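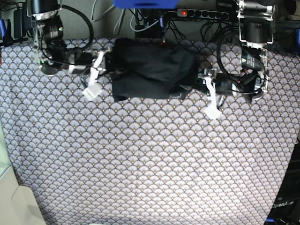
**Trakomlow gets its first big update in October**

Jun 2, 2019

Stoltbridge, the small studio behind the mobile puzzle game Trakomlow, has announced that the first big update for the game will come in October. It will be free for everybody who already owns the game on iPhone or iPad. The Android version will receive it on the same day.

The update is called Wosero, after the frozen lake where the new levels take place. It adds 30 levels and 3 new kinds of track piece. One of them is a bridge that turns after each train passes, and the studio says that it makes even the early levels of the new chapter quite difficult. 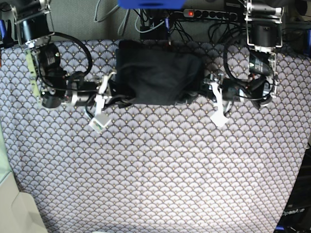 Players who finished the original game have asked for more difficult levels since the release. The last chapter was criticized in many reviews for being too short, and the studio admits this in its announcement. The Wosero levels can be opened from the main menu without finishing the older ones, but Stoltbridge recommends to play at least the first two chapters before.

There will also be a level editor. Each player can save up to 1000 tracks of their own on the device and share them with a short code. The editor was shown in a video last month, where it still had some problems with the undo button. According to the studio, these are now fixed.

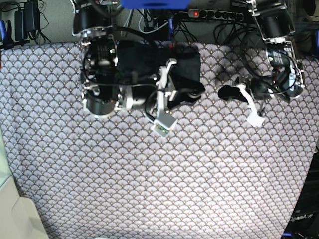

The music for the new chapter is again made by Agyeman, the sound team that worked on the first game. The old soundtrack stays available in the settings, and it will be possible to mix both.

A closed test begins this summer with 1000 places. Registration is open on the website of the studio, and one needs only the e-mail address that was used to create the game account. Saved games from the test can not be moved to the final version.
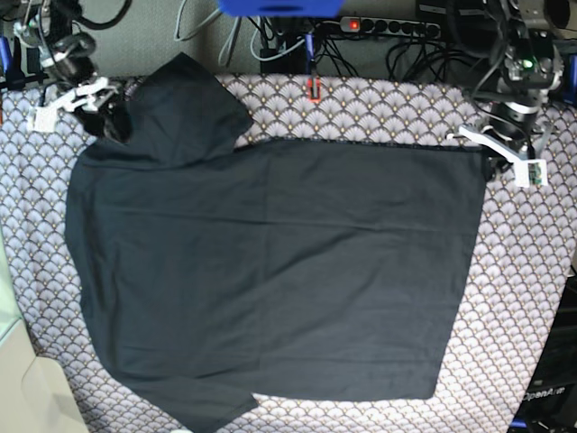 The price of Trakomlow does not change with the update. Stoltbridge has not said yet if a version for computers is planned.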